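Re: [drelldale-residents] Laundromat on Medina Street

Gisela Sepúlveda wrote:

> Has anyone else noticed the laundromat next to the old Givow shoe shop
> has gone card only? I went down with a doona and a purse full of coins
> and came home with both. Also, does anyone know if you can put wool in
> the big machines? My sister swears you can. My sister has also ruined
> two of my jumpers.

Gisela,

Yes, card only as of October. There's a notice behind the door, where you can read it on your way out. The card itself is the Endix one, same as the car park, and you get it from the newsagent for a deposit of $2. It doesn't take your bank card, whatever the sticker says. I stood there tapping like a woodpecker before a bloke folding tea towels took pity on me.

As for the wool, I would leave your sister out of it. I've put three woollen blankets through the big front loaders and the results so far are two blankets and a very warm placemat. The two that lived had a cold wash on the gentle setting with a capful of wool mix, and came out before the fast spin. The placemat went in on warm while I was at the bakery.
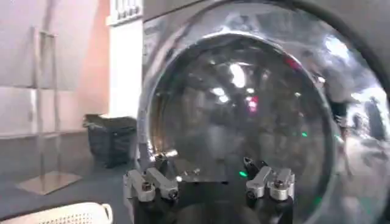
One of the big front loaders. Doonas yes, jumpers at your own risk.

Your doona is another matter. If it's feather, give it a big machine to itself, half the powder you think it needs, and a second rinse. Then the dryer on low, and stop it every so often to break up the clumps by hand, or you'll be sleeping under a bag of wet tennis balls until Christmas. If it's polyester, do what you like, it can't be hurt.

On the wider question of whether they should be allowed to refuse coins, I rang the number on the notice and was told I was caller 169 in the queue. I have to assume that was an error, as there are only 300 of us on this list and most of you don't wash anything. I'll try again when I next have an afternoon to waste. If anybody would rather write, the postal address is PO Box 1372, and please be polite, as I intend to use up the other kind myself.

Bring a book, by the way. The magazines have gone the way of the coin slots, apart from one caravan annual with the crossword done in pen — wrongly, from 4 across onwards.

I have a spare Endix card with a bit left on it if you want to borrow it for the doona. It'll be in the meter box, under the brick.

Roman

--
Roman Wróbel
Drelldale (the downhill end)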